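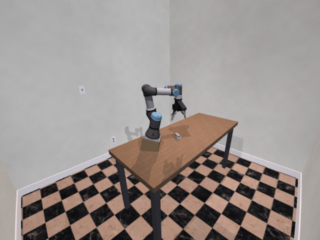

Getting Patients to the Door: How a Small Dental Practice Tells People Where It Is

Project report by Anjana Munshi
Project supervisor: Janaka Liyanage
June 18, 2018

Why I picked this

My aunt missed her first appointment at a new dentist because she spent the whole of it driving up and down the same stretch of road. She had the address, she had a phone with a map on it, and she had left home in good time, bless her. What she didn't have was the one fact that the entrance is on the side street and that the number on the front belongs to the pharmacy. When our class was asked to choose a local business and study one thing it does for its customers, I thought of her straight away, and I wrote to the Porach Dental Practice that same evening to ask if they would have me.

They said yes, very kindly, and let me sit at the end of the reception desk through most of May. I would like to thank everyone there for the tea, the patience and the loan of a chair that went up and down.

What I wanted to find out

My question was a plain one: when a new patient is late, or doesn't turn up, how often is it because they couldn't find the place or couldn't park? And if the practice changed the wording of its directions, would fewer people ring up from the car? I didn't look at treatment, prices or anything medical, and I never saw a patient's records. The front desk gave me totals with no names on them.

About the practice

Porach is a family practice with some cosmetic work on the side, mostly whitening and veneers. It sits on the corner of Fandden Road, one turning back from the main route into town. There is a parking lot behind the building with its own way in, but the sign for it is low down and faces the wrong way if you are coming from the highway. The bus stops across the street, and the driver calls it out as Fandden Corner, a name that doesn't appear anywhere on the practice's website or letters. I only learned that by riding it myself.

The practice had 3,000 people on its books when I started. In the year before my project, 741 of them were new patients, and it is the new ones who get lost. People who have been coming for years could probably find it with their eyes shut.

How I went about it

I did the work in two parts. In the first part the receptionists kept a tally sheet by the phone and made a mark each time someone called to say they were lost, looking for parking, or standing outside the wrong door. In the second part we swapped the old directions in the confirmation email for new ones and kept the tally going in just the same way.

I also sat down with 30 new patients in the waiting room, with the practice's permission and theirs, and asked each of them how they had traveled, what they had used to find the way, and whether anything had confused them. Most were happy to chat. One gentleman drew me a map on the back of his parking receipt, and I have kept it in my folder because it was better than the one on the website.

Mr. Liyanage suggested that I travel to the practice by every route I could manage, as though I had never been before, and write down each moment when I wasn't sure. I did it by bus, on foot from the station, and twice in my mother's car. That was the best advice I had all term, and I wish I had done it before writing my questions and not after.

What people told me

The thing that came up again and again was parking. People weren't worried about whether there was any – they were worried about whether they were allowed to use it. The old directions said "ample parking nearby," and several patients took that to mean the pay lot by the library. They paid, they walked over, and then they saw the practice's own lot from the treatment room window. You can imagine how they felt about that!

The second thing was the phone map. A popular route app called Travlow was used by a good many of the drivers I spoke to, and it drops its pin on the front of the building, where there is a door that hasn't been opened in years. Two patients told me they had knocked on it. The receptionists knew about this door, naturally, but they had stopped seeing it as a problem, in the way you stop noticing a squeaky stair at home.

The third thing surprised me a little. Nervous patients read the directions much more closely than relaxed ones. One lady said she had read the email five times the night before, not to learn the way but to have something to hold on to. She told me she would have liked to know what the waiting room was like, and whether she would have to speak through an intercom.

The new directions

I wrote four versions and the reception team crossed out most of the first three. The one we sent out was short. It started with the parking lot, told drivers which turning came just before it, said in plain words that patients park free, and explained that the entrance is on the side with the green awning. For bus riders it gave the name the driver calls out. At the bottom there was a line saying that someone would be at the desk to say hello and that there is no intercom. 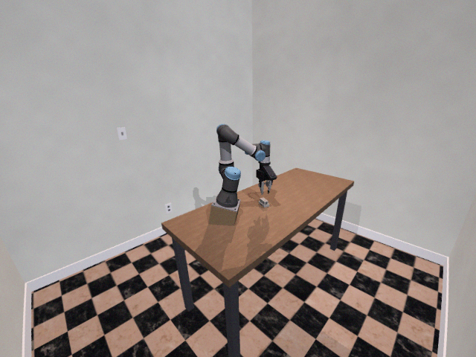

What changed

Calls from lost patients went down after the new email went out, and the receptionists said the ones that still came in were quicker to sort out, as they could say "look for the awning" and the caller already knew what they meant. Calls about parking dropped the most. Late arrivals came down as well, though by less, and I think that is fair enough, because traffic and toddlers make people late too and no email will mend those.

I have to be careful here. My two periods were short, the roadwork by the station finished partway through, and the receptionists were very busy on some mornings and may have missed a mark or two. If I were doing it over I would run it for a whole season and ask for the patients' zip codes, so I could tell the people coming from the highway apart from the ones who live close by.

Suggestions I gave to the practice

Turn the parking sign around and raise it above the hedge.

Put a notice on the old front door with an arrow on it.

Ask Travlow to move the pin to the side entrance.

Use the same directions on the website, in the email and on the appointment card, so that people aren't comparing three different sets.

The practice manager has already done the notice, and she tells me the sign is on order. The pin hasn't moved yet. I have promised to call in after the summer and see how it is all getting along, and my aunt has asked me to book her a checkup while I'm there.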